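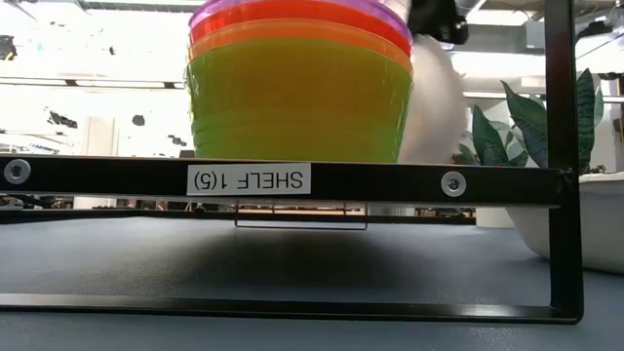 Wistcombe Headlines and Clips

Read this first

A set of short video clips paired with the headlines they were shared under, plus notes on what the longer recording shows. It was put together for a media literacy class that meets in the evening at the Wistcombe library. The clips are on the drive in the library office. This folder holds only the text files.

What is in the folder

pairs.csv — one row per clip, with the headline, the clip length in seconds and the topic
context.csv — what happened before and after the clip in the full recording
answers.csv — what class members wrote, names removed
guide.txt — discussion notes by Francine Charbonneau

There are 57 pairs. Of these, 16 also have a second headline that takes the opposite side, so the same clip can be shown to two halves of the room.

Where the clips come from

Most are from town meetings, school board sessions and church panel talks where the full recording was available to us. Normand Hawthorne cut them and wrote the context notes. He kept to clips under a minute. The headlines are copied as posted, spelling mistakes included.

How answers were collected

Each person read the headline, watched the clip once and wrote down who they thought was in the wrong. Then they read the context note and wrote again. A blank in the second_answer column means the person left it blank. It does not mean they kept their first answer. Please don't fill these in.

Known problems

Two clips have poor sound and people guessed at words. They are marked "audio" in the notes column.

The topic labels were done by one person and lean heavily on "local." Religion and schools overlap a lot.

The context notes are also somebody's summary. Francine and Normand disagreed on a few, and both versions are in context.csv under the same clip number.

The group was small and most of them knew each other, so don't use the answers as a survey of anything.

Use

Free for classes and discussion groups. Please don't repost single clips without the context note.

Changes

August — fixed clip numbers in answers.csv, removed a duplicate headline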